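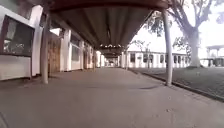
Tekura: A Low-Cost Wheeled Platform for Following Covered Walkways
Final Project Report

Project team: Indira Pillai, Saranya Nair, Pieter Moodley
Faculty supervisor: Rekha Thampi
Workshop supervisor: Svitlana Antoniuk

1. Purpose of the Project

The Tekura project was undertaken to determine whether a small wheeled robot, built in a shared workshop with hand tools and one drill press, could travel the length of a covered walkway without painted lines, beacons, or a stored map. The team was asked to keep the design simple enough for a later group of students to repair. All fabrication took place in the Mudaliar shared workshop, where the team held a bench on weekday evenings.

2. Mechanical Construction

The chassis consists of two aluminum side rails joined by a plywood deck. Four wheels, each 100 mm in diameter, are driven by geared motors in pairs, and the robot turns by running the left and right pairs at different speeds. The first deck was cut from thin hardboard and bent under the battery, so it was replaced in December. The completed robot has a mass of 2535 grams with the battery installed.

Power is supplied by a 4000 mAh battery pack held in a tray below the deck. Mr. Moodley designed the tray to slide out to the rear after the original arrangement required the removal of six screws for every charge. The motor driver and main switch are mounted on the left rail, where the switch can be reached while the robot is moving.

3. Guidance Method 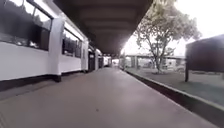
The guidance program, named Candotus by the team, estimates the position of the robot between two long boundaries and steers to hold a set distance from the left one. Each image is reduced to a small grayscale strip before any edges are detected, and the program rejects any edge that does not run toward the expected vanishing point. The walkway offers a strong reference on the building side, where a black skirting band runs along the foot of the white wall. On the lawn side, the low curb has a pale top and a dark side face, and the program treats the line between these two tones as the second boundary. Ms. Nair wrote the edge selection routine and Ms. Pillai wrote the steering control.

An early version of the program used the edge of the roof as a third reference. This was withdrawn after bench replay of recorded images, as the bright sky beside the roof shifted the detected edge from one image to the next. The roof is now masked out entirely. Doorways are handled by holding the last valid wall estimate until the skirting is detected again, and a timeout stops the motors if the wall is not recovered.

4. Testing

The team completed 13 runs. A run was recorded as successful if the robot reached the far end of the walkway without being touched and without a wheel crossing the curb line. Nine runs met this standard. Two of the remaining runs ended in a timeout at a doorway, one ended when a motor connector came loose, and one was stopped by Ms. Antoniuk when the robot drifted toward the wall.

Glare on the concrete remained the main source of steering error. The program at times accepted the border of a bright patch as the curb, and the robot corrected toward it before the true edge was found.

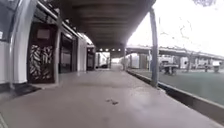
5. Remaining Work

The connectors on the motor leads should be replaced with a locking type before the robot is used again. The timeout value was chosen by trial and should be tied to wheel speed. The team also recommends fitting the Skarnis bumper, which was drawn and cut at Mudaliar but was not mounted in time for testing. Drawings, wiring notes, and the source code have been left with Dr. Thampi, and the robot is stored on the lower shelf beside the drill press.

Contact: Tekura Project Team, Mudaliar Shared Workshop | © Tekura Project Team | Back to top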